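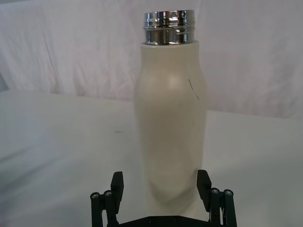
Right, the Hestine update for Winent is finally out and I have been up far too late with it, so this is going to be a long thread. Mild spoilers for the opening hours, nothing about the ending!

1/ For anyone who skipped the base game: you fly a small cargo ship, you take jobs, you try not to run out of fuel behind a moon. I love it to bits. I have 392 hours in my save and I still scrape the paint off every time I dock.

2/ Hestine is a whole new system, 11 planets, and you get there through the old relay at Dobson. Yes, THAT Dobson, the grotty station where everybody sells their first load of scrap. They've opened up the lower ring and I actually gasped when the lift doors went.

3/ You'll need the long-range tank before you go. It's 1100 credits from the yard on the upper deck. I didn't buy it. I drifted for a good while listening to my own alarm and had to be towed home like a broken-down caravan.

4/ The storms!! On the second planet you hear them before you see them, a sort of low hum in the hull, and then your instruments start to wander. I landed in one by mistake and had to find the pad by the sound of its beacon. Best ten minutes I've had in a game all year.
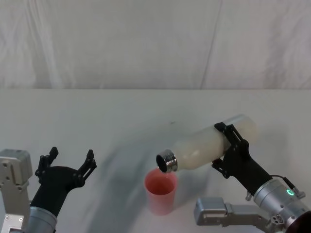 5/ Flight feels different too. Heavier ships really are heavy now, so you have to start braking much earlier than your hands want to. Give it an evening before you decide you hate it. I was swearing at it on Sunday afternoon and by bedtime I didn't want to go back.

6/ Co-op has gone up to 5 players on one ship. We tried it with a full crew and spent most of the night arguing over who had left the cargo door open (me, it was me). The engineer finally has a proper job — rerouting power by hand, swapping fuses, shouting.

7/ A few moans. The map is still a mess once you've got more than a couple of routes plotted, and you can't rename waypoints. Trusar, if any of you are reading: please, please let us rename waypoints. Mine are all called New Marker and I've flown to the wrong one twice.

8/ Also the mining laser seems to be broken on the ice planets. It fires, it makes the noise, nothing goes in the hold. Loads of people on the forum have the same thing, so hang on to your old drill for now.

9/ The music, though. There's a slow piano bit that comes in when you drop below the clouds for the first time and it only plays once per planet. I've been putting off landing on the last few so I've still got them to look forward to.

10/ It runs fine on my ageing laptop with shadows turned down, if that helps anyone. Loading into Dobson is slow, everywhere else is quick. No crashes so far — one very odd moment where my ship had no doors, fixed by reloading.

11/ I'm flying again tonight from 8pm if anybody wants a seat. We need a pilot who can land the heavy hauler, and I'd like to try the storm run with a full hold. Bring the long-range tank.

Last updated: August
Filed under: Space Games, Expansions, Co-op
46 replies · 118 reposts · 392 likes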